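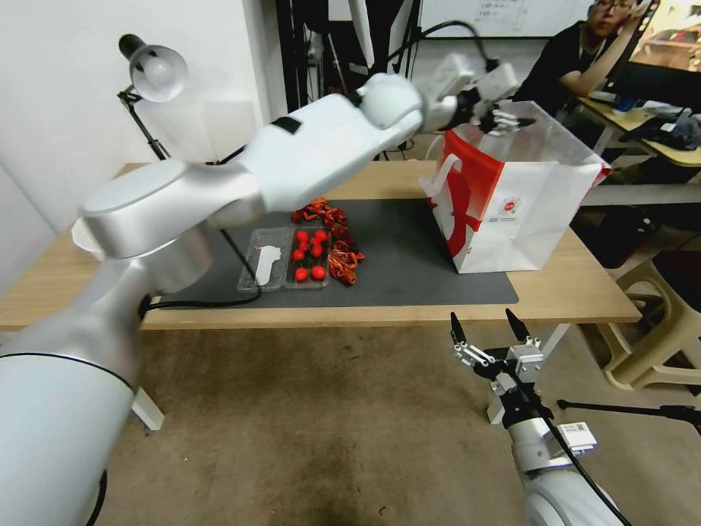

Can I still play my old Dristine campaign save after the February patch?
For a solo campaign you open it and play on as before. For a shared campaign every player must first convert the save with the same version of the converter, or the turns will go out of sync.

From: Linnea Ekström
To: dristine-players
Subject: Re: Old shared saves out of sync on Sostcombe map
Date: July 2025

Hello all,

I put the short version on top for those who read only the first lines. The longer version follows, with my replies between the quoted parts.

> We are four players and we have a shared campaign on the Sostcombe map
> that we started long before the patch. We had a long break and wanted
> to continue last weekend. The save loads for all of us, but at the end
> of the first turn the game says "state mismatch" and goes back to the
> lobby. We tried it three times. Same result each time.

I had the same message in my own group, also on Sostcombe, so I could compare. The patch changed the way the game stores river trade. Before, each river tile had its own trade value. Now the value belongs to the whole river and the tiles only point to it. When you open an old save, the game translates this silently, and each computer does the translation alone. On small maps there is almost never a difference. Sostcombe has the big delta in the south, where three rivers share tiles, and there the order in which the game reads the tiles is important. Two computers can read them in a different order and both are "right".

You can check if this is your problem. After the failed turn, open the file sync.log in your user folder and search for the word "river". In my log it was there 1,442 times and every other subsystem was fine. If you find "army" or "city" in the mismatch lines, then you have a different problem and my advice will not help you much.

> One of us thinks the relay is guilty. We use Kavthorpe with the default
> settings, and one player has a rather slow connection (he is in a
> summer house). Should we host directly instead?

I don't think so, but the symptoms are similar and I understand why he says it. When Kavthorpe loses a player, the message is "player not responding", and this comes after the waiting time is over. The default waiting time is 900 milliseconds, which is short for a summer house. You can make it longer in the relay settings, under Lobby and then Patience (I did not choose this name). I would do it anyway for your friend. But a "state mismatch" comes from comparing checksums, and for that all four turns must already have arrived. So the relay did its job.

Direct hosting also works. It only makes the evening more complicated if somebody must open ports on a router he does not own.

> Is there a way to save the campaign? We are at turn 200 and it would be
> a pity to start again. My empire is finally not the weakest one.

Yes, and congratulations with your empire. What worked for us was the following.

First, choose one player who does the conversion. It should be the player who hosted the last good turn. This player makes a copy of the save and puts it in a safe place, outside the game folder. The cloud backup is not enough, as it will happily replace the good file with the new one.

Then this player starts the Belkadi converter. It comes with the game now, in the tools folder, but the one in the package is the older build and it has the delta bug too. Please take the newer build from the list archive, it was attached to the message "Belkadi converter, second try". Start it, choose the save, and set "River order" to "By name". Leave all other options alone. On my laptop the conversion was slow, and for a moment the window looked frozen. Let it finish.

You now get 2 files, one with the ending .dsv and a small one with the ending .map. Both must go to every player. This was our mistake on the first evening: I sent only the save, everybody loaded it, and we got the mismatch again and were rather unhappy. The small file holds the river order, and without it each computer makes its own order again.

The other players put both files in the shared folder and delete the old save from that folder. Load from the lobby, not from the main menu. If all is well, the lobby shows the same eight letters next to each name. Compare them before you press Ready.

For the other players who wrote that they convert their copy themselves and compare after: this is possible if all have the same build and the same option, as I wrote on top. But with four people one of them will forget the option, so I prefer to let one person do it and send the files.

> Last thing, do we lose something by converting? Somebody wrote on the
> forum that the trade income disappears.

It does not disappear, but it will be different. In our campaign the player with the delta cities got less gold per turn than before, and the player in the mountains got a little more. I think the old numbers were too generous where the rivers met, as the same tile was paid more than one time. The first income after the load is also strange – it shows zero for trade, and the missing gold comes on the turn after. Do not sell your ships in panic, as one of us did.

Trade treaties stay. Running caravans stay as well, except the ones that are standing exactly on a river crossing. These go back to their home city and you must send them again. The battle history is lost for all turns before the conversion, so if somebody likes to look at the old graphs, make screenshots first.

If it still fails after this, please send me your sync.log and tell me which operating system each player has. I only tested with Windows and Linux together. We had nobody on a Mac, and I would like to know if the order by name is the same there, in particular for the rivers with accents in their names. I have a small suspicion about these.

I can look at logs in the evenings. Please compress them first, the list does not accept large attachments and the moderator must then approve each one by hand.

Best regards,
Linnea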